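Residents > Shared Living > Interviews

We use cookies to remember your settings and to measure visits. By continuing to read, you accept our cookie notice.

Small Refrigerators, Second Homes: An Interview on Reuse in the Family Apartment

The Navura Household Reuse Office has placed used appliances with families since it opened its first collection point in a former shoe store. Its register now lists 3257 items, most of them fans, rice cookers and compact refrigerators. The last of these, according to program coordinator Bimla Jaiswal, take up the greater part of her staff's time.

"A full-size refrigerator goes into the kitchen and stays there," Ms. Jaiswal said. "A small one goes wherever the family spends its evening. In many of the apartments we visit, that is the living room, beside the television, with the baby's things on the floor next to it."

Ms. Jaiswal met us at the office on Galli Street shortly after nine in the morning, before the counter opened. She has led the program for six years and previously managed inventory for a furniture warehouse. She was joined by Yusri Ngau, who inspects appliances before and after they are placed.

Mr. Ngau explained that the condition of the outside has little bearing on whether a unit is accepted. "We take scuffed tops. We take old stickers on the door," he said. "People apologize to me for a sticker. I look at the door seal, the cord and the plug, and then I leave the unit running overnight with a thermometer inside."

Of the refrigerators inspected last year, 94 were declined, chiefly for worn seals or damaged cords. Those units were sent to a licensed recycler.

Asked about the most frequent concern on home visits, Mr. Ngau answered without hesitation: the stand. Small refrigerators sit low, and families raise them on whatever is available. Wood offcuts are common, as is folded cardboard. The office does not object to a raised unit, but it asks that the support be level and that it extend beyond the base on every side.

"Push the top corner with one hand," he said. "If the unit rocks, take everything off and start again. Do not add one more block to the pile." He recommends a single solid platform where one can be found - a low, sturdy bench with its legs removed has served several families well. 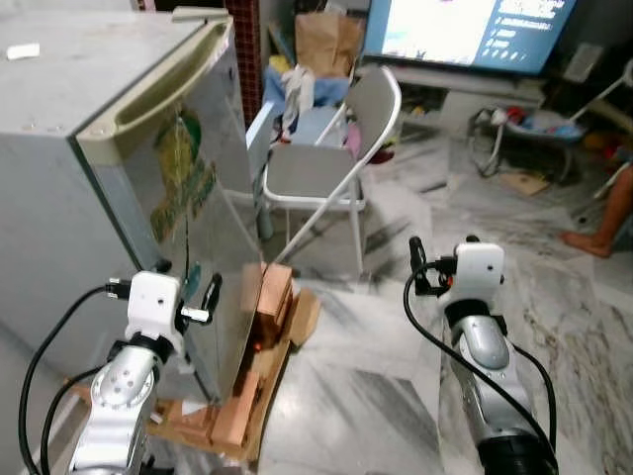 Interview and text: Aiman Entili, Resident Information Desk

The surroundings also receive attention. A folding chair kept next to the refrigerator soon collects paper bags and cloths, Ms. Jaiswal observed, and a cloth that slips down behind the unit may block the flow of air. The office advises a hand's width of open space at the back and asks families to keep the chair for sitting.

Cables are treated more strictly. Where a baby rocker is in use, inspectors ask that loose cables and small plugs be lifted off the floor and stored in a closed cabinet. "The low cabinet under the television is usually the right place," Ms. Jaiswal said. "It is already there, and it often has one empty shelf."

The office does not require a household to be tidy in order to receive an appliance. Ms. Jaiswal was firm on this point. "We are guests. We check the outlet, the stand and the space around the unit. The rest of the room belongs to the family."

Return visits take place after 90 days. Families who no longer need the refrigerator may hand it back at that time - or at any later date - and receive credit toward another item. Requests for the July collection are accepted at the Galli Street counter until noon.

Comments (3)

Slamet Pangaribuan
We received ours in the spring. Mr. Ngau made us rebuild the stand twice. It has not moved since.

Dimas Govindasamy
Does the office accept units without shelves? Ours has the door rack only, but it cools well.

Aiman Entili
Mr. Govindasamy, please bring it to the counter with the cord attached. Missing shelves can often be replaced from stock.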